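Ticket 1123: Line references in poem commentaries resolve to the wrong line (Tomić edition)

Product: Herari Reader, commentary module
Component: line anchors, edition lookup
Severity: 3
Status: Resolved, monitoring

Original report

Students opening a commentary on a poem from the Tomić anthology are taken to the wrong line when they click a line reference. A reference such as "(ll 2-3)" highlights text further down the poem. The commentary text itself is correct when checked against the printed book. The fault is seen in the web reader and in the exported handout. It was first noticed while an instructor was marking close-reading assignments, where several students had quoted the highlighted words and cited the number shown in the commentary. The quotations and the citations did not agree.

Expected behaviour: the highlighted line is the line with that number in the edition named at the top of the commentary.

Actual behaviour: the highlighted line is later than the cited line. The offset is not constant. It is zero at the start of most poems and grows as the poem goes on.

Entry: initial checks

Confirmed on the staging copy with the same commentary files. Browser cache cleared, reader restarted, no change. Font size and column width have no effect, so the fault does not come from soft wrapping of long lines. Poems set as plain quatrains resolve correctly from first line to last. Poems with an epigraph, a stepped line or a line shared between two speakers do not.
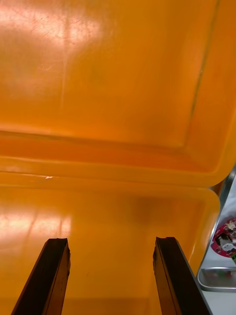 The pattern suggests two counting conventions in use at once. Tomić counts a stepped line as a single verse line, prints the second half indented to the right, and leaves epigraphs out of the count. Avby, which is the default edition in the reader, treats every typographic line as a new line and includes the epigraph. If a Tomić reference is applied to a text numbered on the Avby convention, the result is an offset that increases after each irregular line. The direction did not fit at first. Avby numbers run ahead of Tomić numbers, so a Tomić reference looked up in an Avby count should land early in the poem, and the report says late.

Entry: direction of the offset

Checked the anchor table. The commentaries had been through the Birkex converter before upload, and Birkex rewrites line references to the numbering of the target edition. It had assumed an Avby target and raised each reference accordingly. The reader then displayed the original reference from the visible text but followed the raised one in the link. The page text on screen was the Tomić text, since the text layer and the anchor layer are loaded separately. Raised references applied to a Tomić text land late. This agrees with the report.

Test case: a short poem in which the turn comes at line 5, with one stepped line and one line of epigraph before it. Visible reference: l 5. Stored anchor: two lines later. Highlight falls on the second line after the turn. Removing the stepped line from the test file reduces the offset to one. Removing the epigraph as well reduces it to zero. 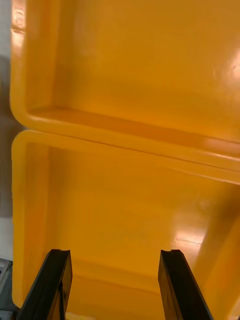
Two yellow plastic trays with rounded corners, edge to edge.

Entry: why the target edition was wrong

The job file for the conversion names Tomić as the target, so the converter should have left the references alone. The converter log shows this warning on every file in the batch:

 WARN edition key not found, using default (avby)

The edition list in Birkex contains Tomić. Comparing the two strings byte by byte shows that they are not the same. In the edition list the final letter is stored as a single precomposed character. In the job file it is stored as a plain c followed by a combining acute accent. The two forms are identical on screen. The lookup compares bytes and does no normalization, so it fails and falls back to the default edition. The warning does not stop the job and is not copied into the summary sent to the uploader.

The job file was prepared from a spreadsheet exported on a different operating system from the one used for earlier batches. Batches prepared before December contain the precomposed form and are not affected.

The text layer was not affected because it is selected by a catalogue number and does not use the name of the edition.

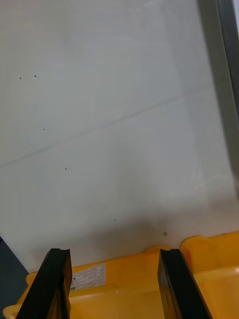

Workaround tested: open the job file in a text editor that can normalize Unicode, save as NFC, and rerun the conversion. All references in the test case then resolve to the correct line. Retyping the name by hand also works if the keyboard layout produces the precomposed letter. Stripping the accent does not work. "Tomic" is a third key and fails in the same way.

Entry: fix

1. Birkex now normalizes both the requested edition name and the edition list to NFC before comparing them.
2. A failed edition lookup is now an error. The job stops and no files are written.
3. The reader compares the edition recorded in the anchor layer with the edition of the text layer. If they differ, line links are turned off and the reference is shown as plain text.

The affected commentaries were converted again from the original files. Anything edited in the reader after upload was left out of the rerun, and those commentaries need to be exported, converted and uploaded by their owners. Handouts already downloaded are not corrected and should be generated again.

Entry: verification

Rerun on staging, then on the live service. Checked poems with a stepped line, a shared line, an epigraph, a refrain printed in italic and a prose section. All references resolved correctly except those into the prose section, which carries no line numbers in Tomić. References of that kind are now plain text, as intended under item 3.
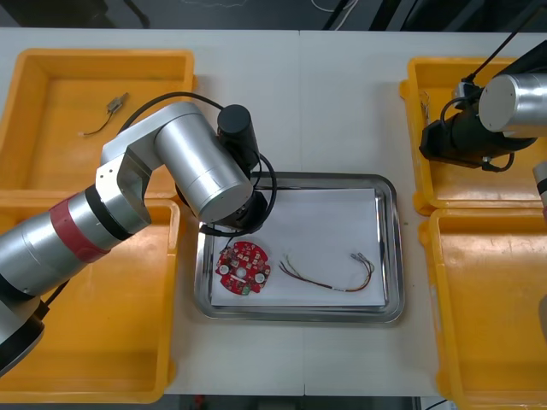 Open yellow plastic bins on a white tabletop, one holding a small metallic connector and its wire.

Entry: follow-up from reporter

Reporter asks whether citations in work already submitted can be repaired automatically. They cannot. The reader stores the highlighted passage and the student's typed citation as separate fields and keeps no record of which link was followed. Where the quoted words and the cited line do not match, the quoted words should be located in the printed Tomić text and the line number taken from there. Suggested that instructors not deduct marks for line numbers on the affected poems.

Reporter also asks for the numbering convention to be displayed beside the poem title. Logged as a separate request.

Known remaining issue: a stepped line broken into more than two parts is still counted twice in the exported handout. The web reader counts it correctly. Open under the export component.

Last updated: August 8, 2019

Related tickets
- Epigraph included in line count on mobile layout
- Stanza break lost when a poem crosses a page in the handout
- Show numbering convention beside poem title (request)
- Author sort order ignores accented characters
- Indented lines flush left after Birkex conversion

Contact support | Copyright Herari Reader | Back to top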